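Drikiner Classroom Work Table, Fixed Height
Zulano Institutional Furniture

Item 411
Top color: white
Availability: made to order
Sold through: Zulano and approved regional dealers

Overview

The Drikiner work table is intended for early childhood centers, primary classrooms, libraries and family waiting areas. It provides a wide, uninterrupted surface for group activities, sorting exercises, art and snack service. The top is one piece without a center seam, and the corners are rounded on all models.

Drikiner tables are supplied at a fixed height. Customers who need to change the height during the school year should refer to the Vukisia adjustable range, which accepts the same tops and can be placed beside Drikiner tables in a continuous row once set to the matching height.

Surface

The white top has a matte finish selected to limit glare under ceiling lighting. It may be cleaned with a soft cloth and mild soap. Diluted disinfectant is acceptable if the surface is wiped with clean water afterward. Abrasive pads, solvent cleaners and undiluted bleach will dull the finish and are excluded from the warranty.

Washable markers and poster paint should be removed on the day of use. Permanent ink may leave a faint mark.
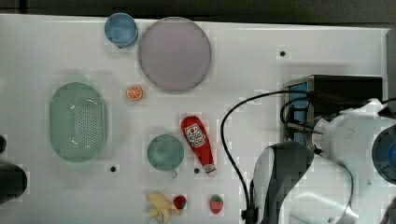

White top with play food and toy kitchen pieces. Accessories not included.

Frame and feet

The frame is welded steel with a powder-coated finish in light gray. Each leg is fitted with a leveling foot for use on uneven floors. Felt and rubber foot covers are available separately. Rubber covers are recommended for tile and sealed concrete, and felt covers for wood.

The table is rated for a distributed load of 700 pounds. It is not designed to be stood or sat upon, and it should be lifted by the frame when moved. Dragging a loaded table may bend the leveling feet.

Ordering

Orders are accepted from schools, public agencies and licensed care providers. A purchase order or institutional account number is required. Standard orders leave the warehouse in about 17 business days. Orders placed in May for summer delivery may take longer, and early confirmation is advised.

Tables ship with legs detached. Assembly requires two adults and the hex key supplied in the carton. On-site assembly by Begović Installation may be added to any order at the time of purchase. It cannot be added after dispatch.

Warranty

The frame is covered for seven years from the date of delivery. The top is covered for the same period against warping, edge separation and manufacturing defects. Ordinary wear, scratches and damage from improper cleaning are not covered. Claims must include the item number, the order number and the label code printed on the underside of the top.

Replacement parts

Leveling feet, leg sets and tops may be ordered individually. Tops produced under the earlier bolt pattern are no longer stocked. Customers with older frames should request the adapter plate, quoting the label code.

Contact

Institutional sales: Hedvig Kristiansen
Warranty and parts: Wojciech Borkowska

Specifications on this page were last revised September 26, 2024.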